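How to prepare a shared worktable for a packing session

Issued by Sastham Community Hall, June 5, 2019

Groups using the hall to pack fruit parcels are asked to prepare the worktable as follows. Please allow time for this before the first parcels are made up.

Clear the surface and wipe it with a damp cloth. Dry it fully. Tables of the Curkby type have small holes, and these should be brushed out first.

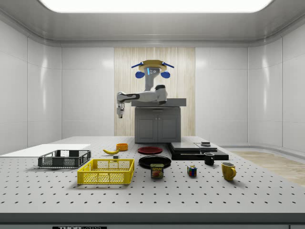

Perforated tabletop, with the cabinet at the far side.

Place crates towards one end, where they can be reached without leaning. Each crate should hold no more than 9 kg – heavier loads must be divided between 2 people.

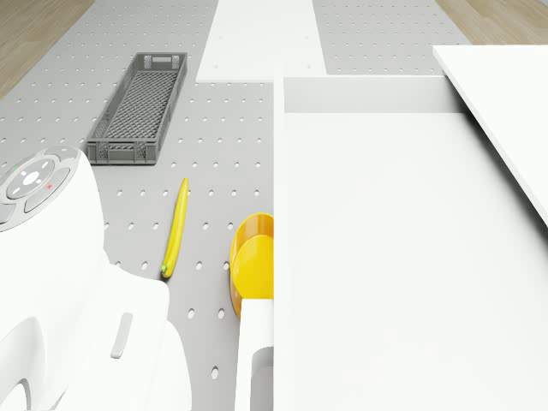 Sort the fruit before packing. Firm items go in first and soft items last. Bruised fruit should be set aside for same-day use and must not be returned to the crate.

Keep scales and labels away from the fruit. Parcels under 400 g take the small label; all others take the large one. 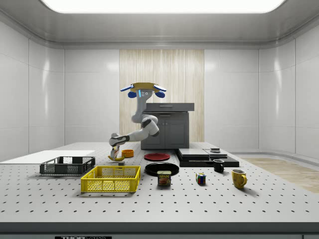
A banana on the white worktable.

When packing is finished, wipe the table again and return the crates to the Skorketti store. Any damage should be entered in the hall book before the keys are handed back.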